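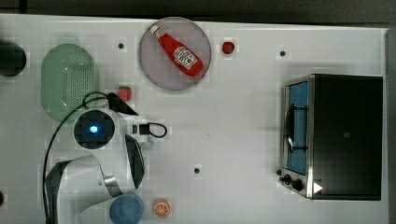 Open Day at Skokach School for Ministry

Four of us from the parish in Stusitau drove to Gendville on 2nd June for the open day at Skokach. Two are thinking about applying for the diaconate track. The other two, myself included, went because the vestry asked for a report before it decides whether to put money toward tuition. It is a long drive, 289 miles door to door, and we stayed overnight in the guest rooms.

Check-in was in the lower hall. We got a name tag, a lunch ticket and a folder with the course catalog. The folder still had last year's fee sheet in it, and the admissions office handed out the correct one after lunch. If you went in the morning and left early, you have the wrong numbers.

Morning Prayer was at 8:30 in the chapel. The chapel is small and has chairs instead of pews, set in two banks facing each other. Students read both lessons and led the psalm. There was no sermon. Visitors sat wherever they liked, and the service sheets had the responses printed in full, so those who don't know the office by heart could keep up.

The sample classes

We could pick two of three. I went to Old Testament and to the preaching class.

The Old Testament session covered the first chapter of Ruth. The instructor assumed we had read it, and most people had not, so we read it aloud and that took up a good part of the time. What was left was useful. The preaching class was better planned. Three students each gave the opening two minutes of a sermon on the same reading, and the class commented on them. The comments were frank. One opening was sent back as too long, at two minutes.

The others from our group went to the pastoral care session, which dealt with hospital visits. They said there was more role play than they wanted.

The program itself

The diaconate track is 48 credit hours. It can be done over three years with classes on campus one weekend a month and the rest by video. There are 34 students in the track now, and most of them have jobs. Field placement starts in the second year, and the school will accept a home parish as the site only if there is a supervisor from outside it. That matters for us, and we would need to ask Tsai or another neighboring parish to provide one.

Applications for the fall after next close in March. Each applicant needs a letter from the parish, one from a lay person, and an interview with the diocese before the school will look at the file.
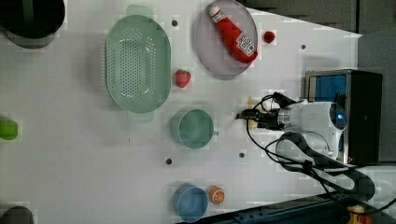

Weekend students should plan on ten hours of reading a week and not believe anyone who says six, one of the current students told our table at lunch. The same student said the video classes work well for history and poorly for Greek, and that most people in the track put Greek off as long as the rules let them.

Library and housing

The library is on the second floor, above the classrooms. Distance students can have books mailed to them and pay only the return postage. Loans run six weeks. The reading room closes at nine, which several students complained about.

Guest rooms are plain and clean, with shared bathrooms. We paid $41 a night per person with breakfast. Weekend students get the same rate, and the rooms have to be booked by the term. Parking is behind the chapel and was full by the time of the first class, so we left the car on the street.

Both of our possible applicants want to go ahead with the diocesan interview. I have put the new fee sheet and the catalog in the parish office, in the tray by the copier. Please don't take them home.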